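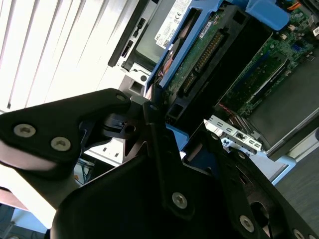
A desktop computer with its case open.

The Computer in the Corner

The family desktop was supposed to be dead by now. In a surprising number of houses it's still under the desk, humming, and it knows where the tax returns are.

My parents' computer is a Sernura tower the color of weak tea. It was beige when they bought it, 17 years ago, at a time when beige was already on its way out, and it has been ripening ever since. It lives in what they call the office, a room that also contains an ironing board, the good suitcase and most of a rowing machine. To use the computer you move the ironing board. To print something you move the suitcase. The printer has its own chair.

I went home to Mastside in May with the idea that I would Do Something About It. I suspect a lot of people my age make this trip. We arrive with a laptop under one arm and an external drive in our coat pocket, and the look of a nephew in an old movie who has come to talk about the will.

My mother met me at the door and said the computer was fine. My father said it was slow but so was he. Then they gave me soup, and it was the next morning before I got anywhere near it.

For anyone under 25, a word about how this used to work. A household had one computer. It didn't belong to a person, it belonged to a room, and you went to it, like the bathtub. You sat down, you pressed the button, and then you left and did something else while it thought things over. People took turns. There were arguments about turns. If you wanted to look at something you shouldn't, you had to do it with your back to the door, and I believe this accounts for the posture of my entire generation.

Then the phone came and the room came apart. Everybody got their own screen and carried it off to bed. The stores stopped putting towers in the window. Furniture makers gave up on the computer desk, that marvel of veneer with the sliding keyboard shelf that hit you in the thighs and the little slots for discs. You can't give one away now. There were two of them on the curb on my parents' street the week I visited, and one had a sign on it that said FREE, and under that, in different handwriting, PLEASE.

The computer itself, though, has hung on. It has hung on the way the landline did for all those years, and the checkbook, and the drawer with the batteries in it. It has hung on by having stuff in it.

I sat down at the Sernura with my coffee at 8 and by 8:15 I had a desktop. I mean the picture kind, with the icons. My father keeps everything on it. I don't mean he keeps a lot on it, I mean that as far as he's concerned the desktop is the computer, and the rest of the machine is there to hold it up. The icons had long ago filled the screen and begun to sit on top of one another, like people at a small-town parade. There was a folder called NEW. There was a folder called NEW NEW. There was a document called "letter" and another called "letter real one," and in seventeen years neither had been opened by mistake, because he knows where they are. He finds things by position. The water bill is up and to the left of the boat.

The boat is a photo. We never had a boat.

I asked whether any of this was backed up. My mother said yes, it was on Prevance. I asked what Prevance was. She said it was the blue thing in the bottom corner that they paid for. I clicked the blue thing. It was a backup service, to be fair to it, and it had been charging their card $28 a year with perfect reliability. It had also been waiting, for a length of time it was too polite to mention, for somebody to type in a password. The last folder it had managed to save was one called Scans, and it contained a recipe for lemon bars and the top half of a warranty.

I've told this story to several friends since, and every one of them has interrupted me with a better one. One friend's aunt keeps her genealogy on a machine that can't be turned off, since the power button fell inside. Another's father-in-law has a computer that's used for nothing but a card game, and when the family replaced it with a new one he thanked them very much, set the new one up beside it and uses it as a place to put his glasses. A woman I know slightly, from the dog park, told me her mother still writes the church newsletter in a program whose maker went out of business before the church got its current roof. She exports it to something, her mother does. It comes out the other end with all the apostrophes turned into little boxes, and the congregation has learned to read around them.

None of these people is confused, which I think is where we go wrong, those of us with the drives in our pockets. We come in assuming the old computer is there out of fear or habit, and that what's wanted is somebody firm. But my mother can do things on that machine at a speed I can't follow. She has the bank open in one window and her own spreadsheet in another, and she checks the one against the other like a customs officer. She doesn't trust the phone for this. The phone, she says, is for finding out if it's going to rain. You don't do money on something you could drop in a lake.

I tried to explain that the money isn't in the phone. She said she knew that, thank you.

By lunch I'd decided the kind thing would be to get the photos off, at least, and leave the politics of the thing for another visit. The pictures folder said it held 2,909 items. I plugged in my drive. The computer considered this for a while and then told me it had found new hardware, with something like joy, and I started the copy. The time remaining was four hours. Then it was nine minutes. Then it was two days. Those of you who remember this era will remember that number, which never had anything to do with time. It was more of a mood.

I had nothing to do but sit there and watch them go by, and so I did.

I'd like to report that I found something. In a movie, there would be a letter. What I found was a great many photos of cakes. My mother photographs a cake before it's cut, always from the same side of the table, and laid end to end they make a pretty good history of our family as told by frosting. I found a long run of pictures of a dent in a car, taken for the insurance, from every angle a dent has. I found eleven shots of the same heron, or the same patch of reeds, if you want to be strict about it. There were school pictures of me with a haircut I'd been led to believe hadn't been documented. My father came in, looked over my shoulder and said, "Oh, that's the fence," and it was, it was the old fence, and he stood there for a minute being pleased about the fence.

It finished sometime after dinner. Three pictures wouldn't copy. The computer wouldn't say which ones or why.

The next day I took the tower down to Poon, the repair shop at the far end of the main street, between the nail salon and the place that used to be the bank. I carried it in my arms, with the cord looped around my neck. The shop has a bell on the door and a shelf of machines waiting to be picked up, each with a tag tied on like an evacuee. I asked the man at the counter whether he saw many of these. He said he saw mostly these. People will throw out a laptop, he said, and they'll trade in a phone without looking at it, but the tower comes in, and they ask how long it'll be like they're leaving a dog.

He said he could put a newer kind of drive in it and that it would start up faster than I'd believe. He said the rest of it was in decent shape, other than the dust, and he spoke about the dust with a certain respect. I asked him, as one adult to another, whether my parents ought to just get a new one. He said sure, they could do that. Then he asked me if they'd said they wanted one.

I called home from the sidewalk and asked. My mother wanted to know if the icons would still be in the same place. I went back in and checked, and he said yes, he'd copy the whole thing across, they wouldn't see a difference. He gets asked that one a lot too, apparently. So I left it there and walked back up the hill with the cord still around my neck, and had to turn around and bring it back to him.

It starts in well under a minute now. My father doesn't care for it. He used to press the button and then go make the toast, and he says it's thrown off the whole morning. My mother has reset the Prevance password and written it on a card, and the card is taped to the side of the tower, facing out, where the next person to move the ironing board will see it.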